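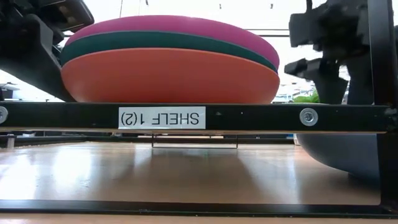

Oduor Mugo
Doctoral researcher, Manipulation Group, Henholm

5. The open day

5.1 Why we count a public demo as data

Most of this paper rests on the 3000 attempts we logged with the door shut, and I'm happy to stand behind those. But I also want to spend a section on the Tuesday in May when we let people in, because it changed how I think about the stacking task more than any of the tables in Section 4 did. We had 442 visitors sign in over the day (a big chunk of them from the Gistberg schools, who came on two buses and arrived at the same time), and we ran the full task 82 times with an audience standing right behind the tape.

The setup was the one from Section 3, with two arms, a wooden table and a set of colored dishes to be gathered up and nested. Kipchumba Kirui did the talking and I ran the controller, Pitix, from the desk. We agreed on a few rules beforehand. Every run got logged, including the ones we stopped early. We didn't restart a run just because somebody new had walked in. And visitors could choose where the dishes started, which was Kipchumba's idea and a very good one, although I grumbled about it all morning!

5.2 Layouts chosen by visitors

My own start layouts turned out to be embarrassingly tidy. When I scatter dishes I leave a nice gap between them and I keep them away from the rails, and I had never noticed I was doing it. Visitors don't do that at all. Kids in particular go straight for overlaps and corners, and one boy spent ages nudging a dish until he was sure it would be a nuisance (it was). I've kept all the visitor layouts as a separate test set, and I'd encourage anyone with a similar task to collect some from people who have never seen the planner work.

Figure 4. The stacking table, both arms over the dishes.

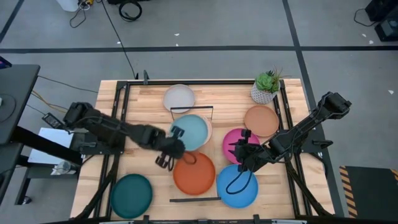

Overlap is where the planner struggles most, and I should have given it more room in the original test plan. Our color segmentation is happy as long as each rim shows up as a complete ring. Once a rim is partly hidden the fit starts to drift, and the grasp point drifts with it. In Figure 4 the light blue plate covers all but a crescent of the cream one, so the planner has very little edge to fit. The cable is its own problem - the loop hanging from the right gripper lies right across the darker blue plate, and a black line over a rim looks an awful lot like a gap. I had been blaming the lighting for this kind of error for weeks.

5.3 Questions from the floor

Kheri Urio wrote down what people asked, and I've gone back to those notes often. By far the most common question was why the arms don't go faster. The second was whether they would ever knock over the succulent. Erasto Rweyemamu, who was visiting from Zúñiga, asked why we insist on a fixed nesting order when any order gives you a stack as long as the sizes match, and I didn't have a good answer for him. We have since dropped the order constraint from the planner, and the results in Section 6 are all without it.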